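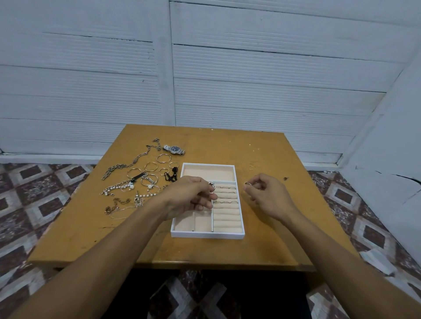
Rings and the white tray, at the sorting table.

Dillholm Neighborhood Association
Minutes of the autumn meeting, 22 Oct 2020

Present: Veronica Tudose (chair), Zamfira Hodoroagă (minutes), and 17 members. Apologies came in from the Barbu family, who are still up to their elbows in the move and send their love to everybody.

1. Welcome and previous minutes
Veronica welcomed everyone and said how good it was to see so many faces, even with the chairs spread so far apart that she felt she was addressing a parade ground. The August minutes were read and approved with one correction: the leaking gutter is on the Ekness Lane side of the hall. Zamfira apologized for sending two kind people up ladders on the wrong side.

2. Footpath behind the hall
We talked about this for longer than planned, as we always do. The stretch between the back gate and the stream has gone soft again, and several members with strollers or walking sticks now go the long way by the road. Gistau Landscaping has quoted for gravel and edging, with the work taking 9 days if the weather behaves. The older members remembered when the path was nothing but cinders and held up perfectly well, and there was some affectionate disagreement over whether that was really so. Agreed to accept the quote, provided the big hawthorn by the gate is left alone. Veronica to write to Gistau and ask for a start date before the ground freezes.

3. Winter sale
The sale will go ahead, with timed entry and the side door used as the way out. Books, coats and kitchen things will be in the main room as usual. Jewelry gets its own table this year, near the window, where people can see what they are buying without carrying it off to the light. 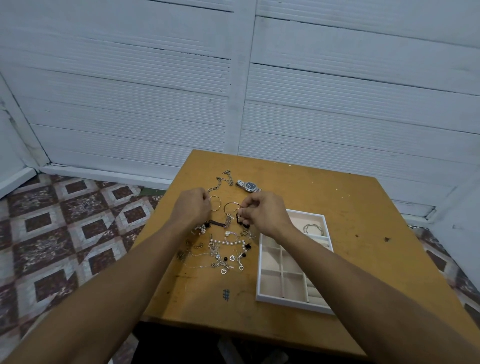 Pricing was the next question, and opinions were warmly held. Last year we put a sticker on every single thing and then spent the afternoon taking most of them off again for people who wanted to bargain. It was agreed to have one price per table wherever we can manage it, with a separate shelf for anything a bit special. Baked goods must be wrapped this time, please, and labeled if they contain nuts. Zamfira will make the labels if people let her know what they are baking — a short phone call is fine, and she is always glad of a chat.

4. Hall heating
The boiler was serviced and is working, though it still knocks when it first comes on. We are told this is air in the pipes and nothing to worry about. Whoever opens up in the morning is asked to turn the dial to 18 and then leave it be. It was found at 33 after the last choir practice, and the piano did not enjoy it.

5. Any other business
A member asked whether the lending shelf could come back. Agreed, beginning with paperbacks and jigsaw puzzles.
The streetlight at the corner of Ekness Lane is out again. Veronica has reported it and will keep on reporting it.
A pair of reading glasses in a green case was left behind in August. They are in the kitchen drawer.

Next meeting: to be set once the hall calendar for the new year is settled. Notice will go on the board and through doors.

Minutes taken by Zamfira Hodoroagă. Corrections to her, please, before the next meeting.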